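Paid testers wanted for the Skotari hand-held gripper

Can you tidy a kitchen? Can you do it slowly, holding a pair of plastic pincers, while someone you live with asks what on earth you are doing? Drumlow would like to hear from you.

We hire out the Skotari kit to firms that teach robots to do chores. The robots learn from people, and the people so far have mostly been our own staff, who are tired of folding tea towels and have started to be rude about it. Before the second version goes on sale we want it used in proper homes, by anyone who has never worked here.

What you would do: 15 hours of ordinary housework over four weeks, at times that suit you and your dinner. We send a list of jobs. You pick the ones you can face, then fill in a short form saying what slipped, what pinched and what made you swear. The form has a large box for the last one.

What you need: a kitchen that gets cooked in, two working hands and a fair amount of patience. Show homes need not apply. Technical knowledge is no use to us - we have a building full of it and the finger pads still went through 4 designs.

What you get: £112 on return of the kit and the form, plus postage both ways. You do not get to keep the grippers. People ask.
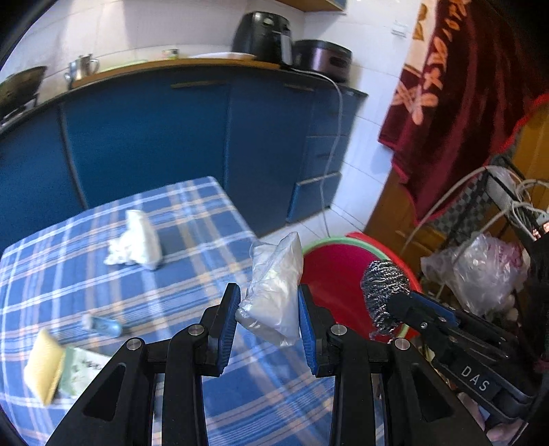
The finger pads are the part we most want an opinion on. They are ribbed, they are blue, and we think they are rather good, but we would. Hard, square things are easy to please. We want to know how you get on with awkward shopping, such as a lumpy bundle in white plastic, or a metal scouring pad held by its curls at the very tip. Try your own worst objects too, and be as unkind as you like in the form.

Places are limited and the kits go out in January. To apply, write to Anjani Khoo at Drumlow with a few lines on your kitchen and the most annoying thing in it. Applicants must be over 18. Please don't send a CV.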